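Skonaveo Bench Gallery
Set 39: Olvera stand on the large table

Updated October 25, 2021

Views of the Olvera stand set up on the covered table in the Sedum room. The stand is the white piece with a lobed base, a post on one side and a cup on the other. Notes on the parts, the table cover, and cleaning follow the pictures. Earlier sets are linked from the index page.

Base plate with two lobes, post on the left and cup on the right. The cup has a jagged upper rim and soft white material inside.

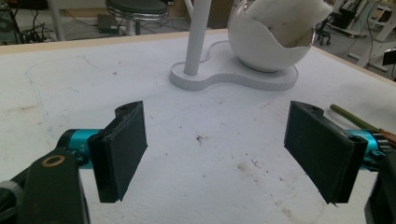

The stand and the table cover from above, with the rounded white form over the cup and the short rod near the top of the post.

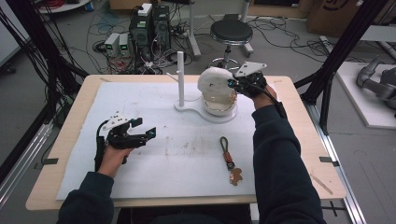 Base plate

The outline is a figure eight. The narrow waist between the lobes is the weakest point in handling and should not be used as a grip. Lift the plate with one hand under each lobe, or slide it on the cover if the move is short.

The plate has to sit flat. Press lightly on the outer edge of the cup lobe and then on the outer edge of the post lobe. If either press produces a click, clear the underside and check again. Grit under the plate is the usual cause. On a soft cover the click may be hard to hear, and a finger laid across the waist will pick up the movement.

The earlier Olvera base was a plain rectangle. It was easier to line up with the table edge but took more room, and it was dropped in June when the lobed version came in. Set 39 is the first set with the lobed base. Stands with the rectangular base are still in use elsewhere and are not covered on this page.

Post and rod

The post is seated in the left lobe when the cup is on the right. Looked at from the opposite side of the table the order reverses, so the assembly sheet uses "post lobe" and "cup lobe" and avoids left and right.

Do not carry the stand by the post. A side load at the top goes straight into the joint at the base, and the joint loosens long before anything shows. Test by holding the base down with one hand and moving the top of the post with two fingers. Any play at the bottom means the post should be pulled, wiped, and reseated.

The thin rod near the top is the part most often bent. Remove it before packing. It goes back in at an angle, and the angle is set by eye. We have tried marking the post for this and the mark ended up being more visible than the error.

Cup

The irregular rim is the feature people ask about most. It gives the cup the look of a broken eggshell, and it is also why the cup cannot be stored upside down. The high points take all the weight and chip. Store it rim up with nothing stacked on it.

The filling is white and should stay close to the color of the stand. Fit it by hand, a little at a time, and stop when it stands above the rim. Forcing more in makes a hard lump in the center and leaves the sides empty. Loose fibers catch on the high points of the rim and can be picked off with tweezers. Pulling them with the fingers usually brings out more than intended.

If the cup rocks on its lobe, turn it a little and try again before doing anything else. Some cups have a slightly uneven foot. A cup that rocks in every position can be corrected on 1,500 grit paper laid on glass, using very light pressure and checking often. The foot only - the rim is left as made.

Table and cover

The table is light wood with rounded corners. The white cover takes up almost all of the top and leaves a pale wooden margin at the edge. Ours has been in service for a long time and carries gray scuffs, small dark specks and a few darker stains. None of these affect use, but they make it harder to find small parts that have dropped, and the cover is due for replacement.

The replacement is a Brundasov sheet, ordered in the same white. A gray sheet was tried and gave better contrast against the stand. It also showed every fiber from the cup filling and had to be brushed several times in one session. White was kept for that reason.

Drafting lines should not be drawn on the cover. Ink does not come out and pencil smears into a wider mark. Use low-tack tape for positions and take it up at the end of the day.

Cleaning

Brush the cover first, from the center toward the nearest edge. Wiping before brushing drags grit across the surface and accounts for most of the gray marks. Follow with a cloth that is barely damp.

Brush the stand with a soft, dry brush. Work down the post, across the waist, and around the foot of the cup. Dust collects where the cup meets the plate, and the cup should be lifted off to get at it. No solvent on any part. A mild soap solution is acceptable on the base plate if it is rinsed and dried the same day.

Storage

Two trays per stand. The base plate and post go in the deep tray, post laid flat. The cup goes in the shallow tray with the rod beside it in a paper sleeve. Filling is bagged separately and kept closed, otherwise it picks up lint from the tray liner.

Label the short side of each tray. Labels on the lid get swapped along with the lids.

Related pages: Olvera assembly sheet, Olvera rectangular base, Sedum room table plan, set 38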